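Swap packets buckling in the mail – what are you packing them in?

Paper & Trim Swappers Help Board > Hosting and Joining Swaps

Posted by plistanon

I signed up for my first big swap and I have a packing problem. The swap is for flat tags with some dimension on them: a layer of book page, a scrap of seam binding, a millinery leaf and a glass glitter edge. Each one is the size of a playing card. We make one for every person in our group and mail the whole set to the hostess, who sorts them and sends a mixed set back. The deadline is in November.

I did a trial run with a friend two towns over. I put each tag in a clear bag, stacked them, wrapped the stack in tissue and used a padded envelope. When she opened it, the leaves on the outside tags were bent flat and two of the tags had a curve to them. The glitter had come off along one side of nearly all of them and was sitting in the bottom of the bags.

I used white craft glue for everything, glitter included. The tags are cut from 289 gram cardstock, so I didn't think they would bend as easily as they did.

What I need to know is whether a box is worth the extra postage, and what keeps glass glitter on. The hostess rules say return postage has to be included, so if I send a box I pay for a box both ways. I would also like to know if people put anything on the back of the tag besides their name and the swap name. 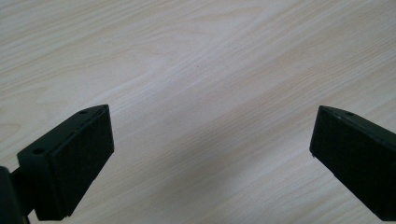 Pale wooden surface

I have plenty of tissue, some chipboard from the backs of paper pads, and no small boxes at the moment.

Posted by dernau_paperworks

Box. I have hosted five of these and the padded envelopes are the ones I dread opening. The padding stops a scratch but it does nothing about bending, and the sorting machines bend everything.

If you can't do a box, put chipboard on both sides of the stack, cut larger than the tags all the way around, and tape it so the stack can't slide. A rubber band will dent the edges, so use a paper belly band first and tape over that. Alternate the direction of the tags too, top to bottom, so all the leaves don't pile up at one end. Your stack probably curved for that reason. A pile that is thick on one end and thin on the other will bend over the thin part as soon as anything presses on it.

On return postage, ask your hostess before you buy it. Some of us want stamps, some want a prepaid label, and some take money ahead of time and do all the labels in one sitting. A label bought too early can go out of date before she mails, and then she has to chase you for another one. I lost a Friday evening to that on the Priton ribbon swap and I now put it in my rules in capital letters.

For the back: your name, your blog or shop if you have one, your town and the name of the swap. Please do put the swap name. People keep these for years and forget which one they came from. Write it before you assemble the front, while the tag is still flat on the table.

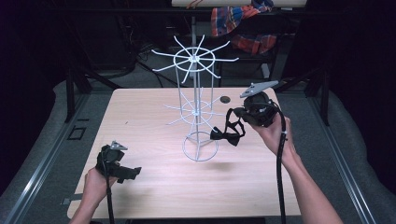 Page last edited in November by a board moderator

Posted by Đoàn

I only know about the glitter part. Regular white glue is fine for fine glitter, but glass glitter is heavier and the pieces are flat, so they sit on top of a thin layer and pop off. Use a thicker glue, the kind that comes in the squat bottle, and put on more than you think. Press the edge down into a dish of glitter and hold it there for a moment. Sprinkling from above doesn't seat it.

Then leave it overnight. I know everybody says an hour. I made 156 glittered stars for a holiday swap and the ones I bagged the same evening all shed, and the ones I left until the next day did not, using the same bottle and the same glitter. After it is dry, tap the edge on the table hard and brush it with a dry paintbrush. Whatever is going to fall off should fall off at your house.

Don't use spray sealer on real glass glitter unless you like it dull. It takes the shine right down. I have a whole batch of gray snowflakes from trying it.

Posted by plistanon

Thank you both. I asked the hostess and she wants a prepaid label, bought the week of mailing. I priced a small box and it comes to less than I expected, so I will go that way and still use the chipboard inside. I had all the leaves at the top of the stack, so that explains the curve.

I am redoing the edges with the thicker glue tonight – ten at a time, because that is all the drying space I have.

Posted by dernau_paperworks

Put a card with your name and mailing address inside the box as well. Labels do come off.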